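Two Arms, One Small Cake: The Drellard Tabletop Kit at Work

Gallery posted 2024-05-17

We've had the Drellard two-arm kit on loan since March, and I have been looking forward to putting this page up! The spec sheet covers reach and payload well enough, but what I always want to know is how a pair of arms behaves around small, fiddly things. So we gave ours a decorated cake and a card that says "Handmade", and let it get on with some table dressing.

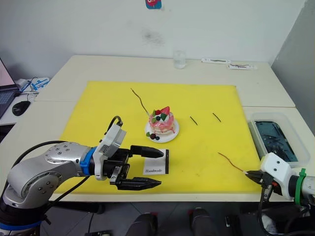

Both arms over the yellow mat, one gripper open around the card and the other holding a thin brown twig. 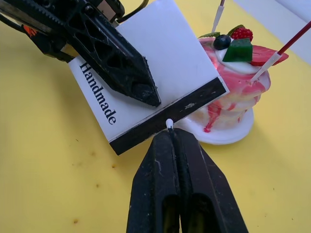
Close in on the card and the side of the cake, with black gripper fingers from both arms.

I picked card work for a review because it is so easy to get wrong. A stiff block forgives a clumsy grip. A flat card slides, tips, catches on a fingertip and turns the wrong way round, and then you need the second arm to sort it out. The Drellard software treats the pair as one machine with a shared work area, so you can ask one side to steady something while the other side comes in. You can also set them to work separately, and I ended up swapping between the two modes far more than I expected to.

Setup took me an afternoon. The guide is 7 pages long and mostly clear, although the section on matching the two arms to each other sent me back to the beginning twice. Do that part slowly. Once it's done, the arms agree on where the middle of the table is, and everything after that gets a lot more fun.

Teaching a new job is my favorite bit. You move the arms through it by hand, mark the points where a grip should open or close, and play it back at low speed. The software is called Jolix, and it saves every version you make, so I could go back to an earlier try after I had "improved" something into a mess (this happened more than once). Our library is up to 508 saved runs now, a lot of them very short and a fair number of them named "test".

A few things I'd like to see changed. The cables need more thought, and I'd happily take a set of clips in the box. The speed setting goes from 0 to 800, and for light objects the top part of that range is no use to me at all. I'd also like the playback screen to show both arms on one timeline – at the moment you flip between tabs, which gets old fast.

Fingers can be swapped, and you should plan on doing it. Wada makes a narrow pair that fits the same mount, and they're a good match for thin stock like tags and place cards. Vudach has a softer set that I haven't tried yet. They're on order, and I'll add more pictures when they get here.

Who would like this kit? Anyone teaching a robotics class, for a start, and anyone who wants to try two-handed jobs on a normal table. I'm already planning the next one, which involves ribbon, so wish me luck!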